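Clostex Gripper Comparison: come and drive some robot arms with us!

Posted September 4, 2023
18 shares | 5 comments

We're looking for people to spend a session on our two-arm bench at the Langlois workshop, working the arms by hand control and telling us which grippers they'd want to keep using. Robotics experience is welcome but you really don't need any. Good hands, a bit of patience and strong opinions will get you a long way.

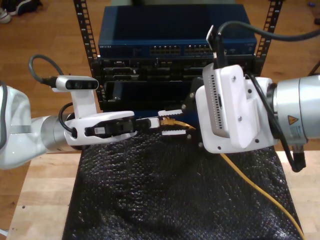
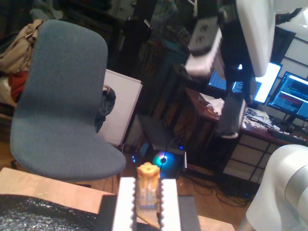
Two arms on the bench: a yellow Ethernet cable at the rack (first photo) and a small part held upright in the fingers (second).

What we're comparing

Clostex is a side-by-side trial of finger shapes, pad materials and wrist camera positions. We ran a first round in July with our own crew and learned heaps, mostly that people who build grippers are terrible judges of them (we all voted for our own). So now we want fresh hands on the controls!

You'll work through cable jobs, where a plug has to be passed from one arm to the other and lined up with a port, and then small-part jobs, where you pick something fiddly off the bench and hold it steady while the other arm comes in. Same jobs, different fingers each time. We also swap between two controllers, the Evasby handset and our own leader arms, and this is the bit we're most curious about. Some of us can't stand the handset. Others won't give it back.

Who we're after

Anyone 18 or over who can sit or stand at a bench for a couple of hours. Left-handers, please apply, we had hardly any in July. If you've spent time with cabling, sewing, model building, instrument repair or anything else that makes you fussy about how a tool grips, we'd love to hear from you. You'll need closed shoes, and long hair tied back.

What you get

$100 per session, paid on the day, plus lunch. You can come for up to 5 sessions. Your results go into the write-up without your name, and we'll send you a copy when it's finished.

To apply, fill in the form at the front desk or email the Clostex bench with a line or two about what you do with your hands. Mention which hand you favour and whether mornings or afternoons suit.

Comments

Sadness: Is the leader arm setup heavy? I've got a dodgy shoulder but I'd be keen.

Clostex bench: Pretty light, and you can rest your elbows. Put it on the form and we'll start you on the handset.

solderjoe: did the July round, the cable handover is so satisfying when the clip clicks. team handset

mapleknit: Lefty here, applied!

Clostex bench: Got it, thank you!!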